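Counting the Dead in Wundov: How Early Casualty Figures Travel
Term project, Conflict and Media seminar

Our group set out to trace one number. In February, news outlets reported that 24 people had been killed in fighting between two herding communities near the river crossing at Wundov. We wanted to know where that number came from. After a term of work, we are less sure of it than when we started.

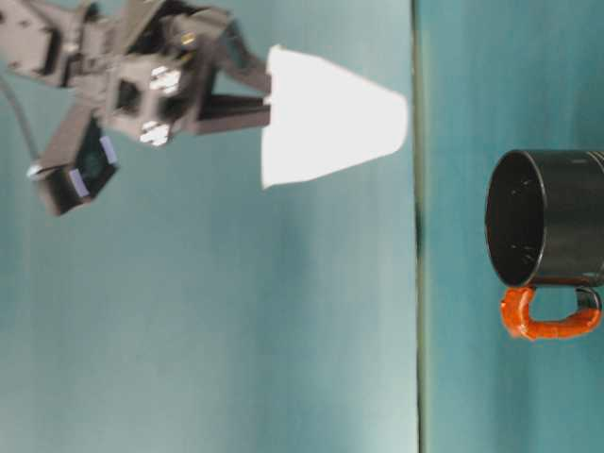 The first report came from a radio station in Wotulport, which said 6 were dead and gave no source. By evening the figure was 24, credited to "local officials." We found three articles using that phrase, and all three seem to copy the same wire story. Repeating a claim three times does not make it three claims, though the later coverage treats it that way.

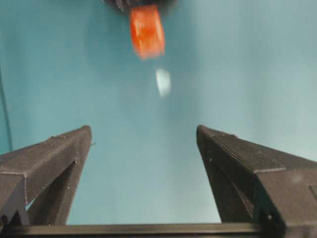

Fig. 1. Gripper fingers against a blue backdrop.

The displacement figure has the same problem. The provincial office put it at 3,329 people. That is a very exact number for a district where the road was closed and the last census was disputed. The office did not answer our two emails asking how the count was made. A relief group, Bronden, used "nearly 3,329" in its appeal, which suggests to us that someone there had doubts too.
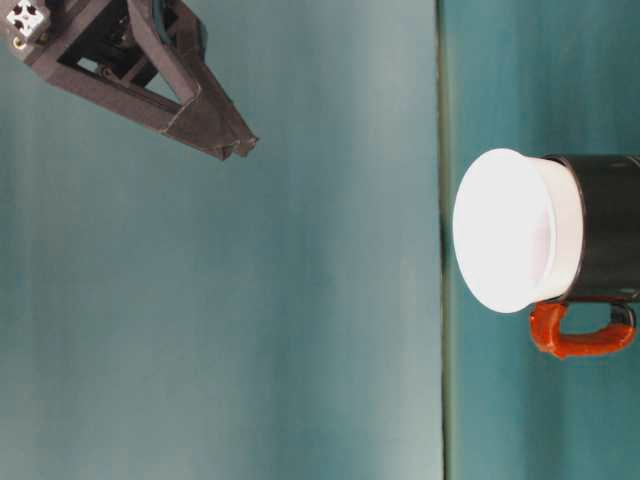
We also looked at the cause. Most stories blamed "ancient rivalry." The Žukauskas archive, which keeps land court records for the area, shows a grazing case filed and dropped shortly before the violence. We can't prove a link. Still, only one outlet mentioned the case at all, in its last paragraph.
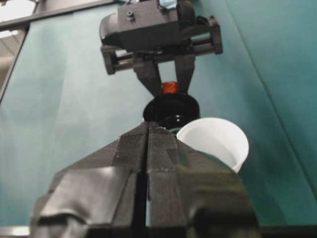

Our own method has weak spots. We read the local press in translation, we interviewed no witnesses, and our sample leans toward outlets with free archives. A group with more time should start with the hospital and burial records in Wotulport, if the province will release them. We asked on a Thursday and were told to try again after the inquiry, which has no end date.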